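Un kit pour comprendre les robots trieurs

Dans beaucoup d'usines, des robots trient des objets. Ils prennent une bouteille, un jouet ou une boîte et le rangent au bon endroit. Le kit Drinero, vendu par la société Arkard, permet de construire un petit robot de ce genre à la maison ou en classe, à partir de 9 ans.

La boîte contient 532 pièces. Il faut nearly 6 heures pour tout monter, et un adulte doit aider pour les câbles. Le bras du kit mesure 23 centimètres.

Comment ça marche ?

Le robot suit un programme, c'est-à-dire une liste d'ordres. « Descends. Ferme la pince. Monte. Tourne. » Des petits moteurs font bouger chaque partie du bras. Si on oublie un ordre, le robot ne le devine pas.

« Commencez par des objets légers, comme un bouchon ou une gomme », conseille Leandro Leiva, qui a préparé le livret. Le kit soulève 100 grammes au maximum.

Et les grands robots ?

La pince est la main du robot. Elle doit s'ouvrir assez pour entourer l'objet, puis se refermer sans l'écraser. Certaines ont trois doigts ou plus, d'autres des ventouses. Avec deux doigts, on peut déjà saisir beaucoup de choses : il y en a un long et un plus court, un peu comme un pouce, sur cette pince grande ouverte au-dessus d'un tapis roulant vert. Dans le kit, les deux doigts ont la même longueur et se règlent avec une vis.
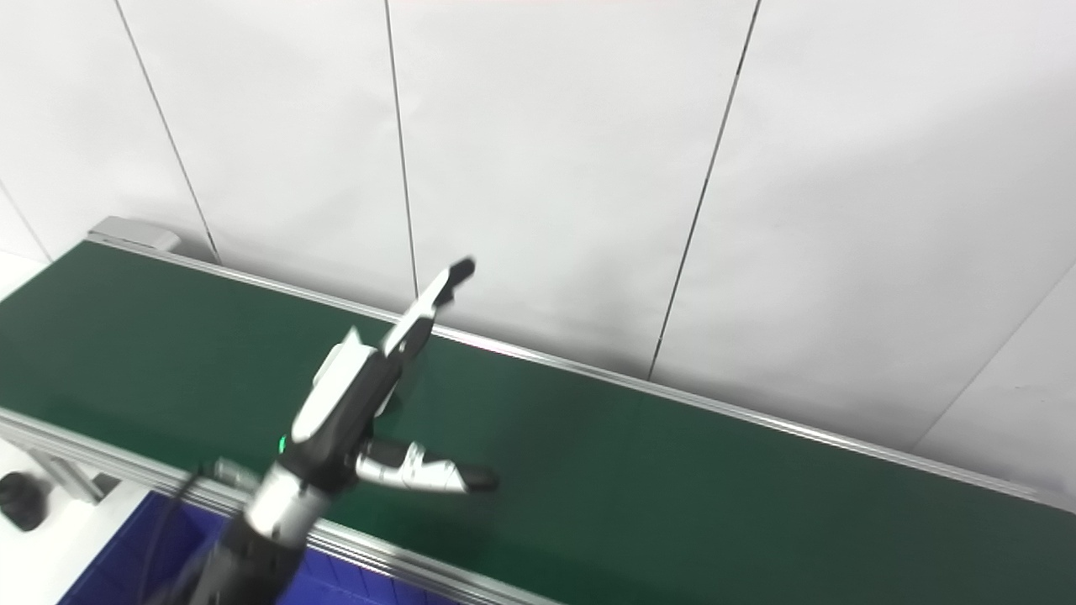
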